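Bench assistant for used computer parts (part-time, 33 hours a week)
Skuvico, parts workshop

Skuvico is a small company which takes old office computers and gives the good parts a second use. Last year we received 2,000 desktop machines from schools and offices, and 1,648 of them gave us at least one part that we could sell again. Now we are looking for one more person for the bench.

You will work mostly with motherboards. The computers come to you already opened, and your job is to take out the memory, the cards and the processor, look at the board carefully, and write down what you find in our stock program, which is called Silo. You will work next to Fatos Kadrić, who has been on the bench since we opened. He will teach you our way of doing it in the first weeks.

The processor socket needs the most patience. You must open the metal bracket slowly and lift the processor straight up. A bent pin in the socket means that the board goes to recycling.

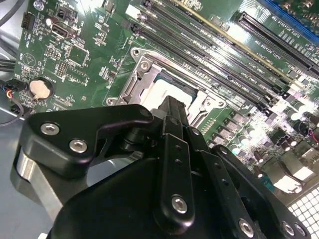 What you will do

Remove processors, memory modules and expansion cards
Read the labels printed on the board and enter the model in Silo
Check the coin battery and change it when it is weak
Clean off old thermal paste
Pack tested boards for our shop partner, Mokar

What we ask from you

Steady hands and good eyesight, with glasses or without. You should be able to read very small letters in English. A diploma is not necessary, but please tell us if you have repaired or built a computer before, also at home. You should feel comfortable to sit at one table for a long time.

What we offer

The pay is 900 per week before tax, with paid holidays. Tools, wrist strap and work clothes are given by us. The contract runs until the end of November and we hope to continue after that.

How to apply

Please send a short letter and your phone number to Nipon Sitthichai, workshop manager, before 27/02/2025. You can also leave it at our front desk in the Phromma building. We invite all suitable persons to a half day of trial work, which is paid.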